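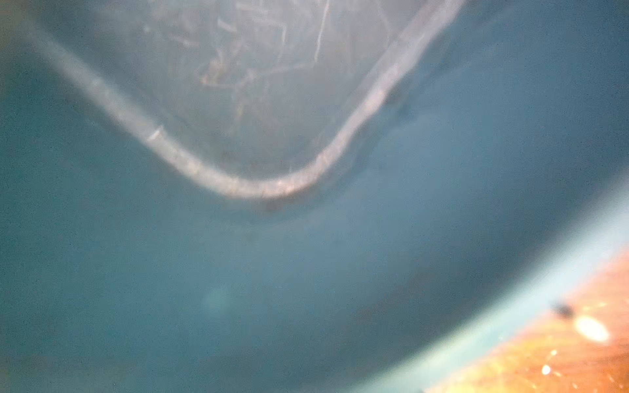 *Clear plastic on blue, close up.*

Corina Voicu is late, then early for the next thing, so we talk standing up. She has run the lunch kitchen at Lolden for going on two years and she packs while she answers. Soup today. Barley, mostly.

I ask how it began. "With leftovers," she says. "I was cooking at Alaoui, the restaurant, and every night there was rice. So much rice. I took it home and my neighbors got sick of me."

The neighbors told other people. She rented two burners in a shared kitchen out in Clinham, hated the drive, loved the stove. By August she had quit the restaurant. Was that scary? "No. The rent was scary. Quitting was nice."

These days it's 127 lunches on a normal day, up to 300 when the college has exams. She charges one price. Doesn't do a menu. You get what she made, and if you don't like beets you had better hope.

"People write me about the beets. Long emails. One man, three pages. I wrote back and said ok, Thursday person, I hear you, and then I made beets again."

(She calls all her regulars by their pickup day. I asked for a real name and she coudn't think of it.)

The deposit boxes are what most readers wanted me to ask about. You pay a little extra for the box, bring it back, get the money off the next lunch. She started with $3000 of her own savings in it and thought she'd lose the lot.

"My sister said they will keep them for screws and buttons. Some do! Fine. They paid for it. But most come back, and they come back clean, I didn't expect clean."

What goes wrong? Lids. Always lids. Tomato sauce stains, curry is worse. She won't put anything with turmeric in on a Monday, sorry, in the first run of the week, becuase the boxes have to last until she can soak them properly.

Does she want to grow? There's been an offer, a storefront in Darkthorpe, big windows, decent parking. She went to look at it twice. Long pause here, and she ties a bag.

"It had a very small sink," she says.

So that's a no? "It's a I don't know. I like that I can see everyone's face. Over there you'd have a counter, a register, somebody has to stand at it. I'd be in the back with the onions."

Favorite thing to cook, quickly, because the door is going. "Cabbage. Slow, with too much butter. Nobody orders it, but they all finish it."

Last question, what does she have for her own lunch. She laughs, points at the bread. Heel of the loaf, mustard, eaten over the sink.

Pickup at Lolden is from noon until the soup is gone.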